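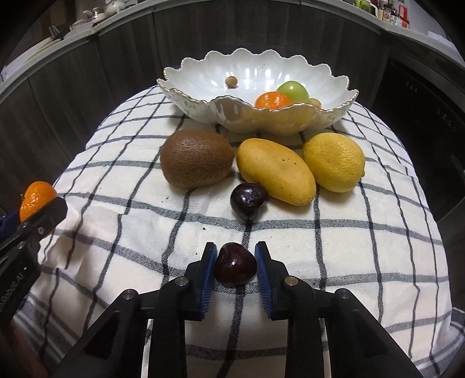 Home Guides Table Linen Parts Contact
Search this site Enter word or model Go
5 December 2025, by Radoslava Michalík

Orkuva table cloth: first wash and care, section 3

Please read all the steps before you start. The cloth can shrink a little in the first wash, this is normal.

1. Shake the cloth outside and remove the paper label 214 from the hem.
2. Wash it alone in cold water. Use half the usual amount of liquid soap.
3. Hang it over two lines, so the weight is shared. Do not use the dryer.
4. Iron on the back side while it is still damp, from the centre to the hem.

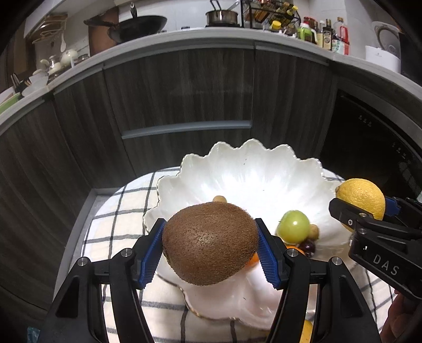

Note: Fruit juice must be rinsed the same day with cold water. Hot water fixes the colour of the stain and it will stay grey.

Caution: Do not put pots above 70 degrees directly on the cloth. Use the Stidby mat under them.

5. For storage, roll the cloth on a tube. If you fold it, change the fold lines every six months.

Spare hem clips are sold in packs of three. Ask for the Zelach size.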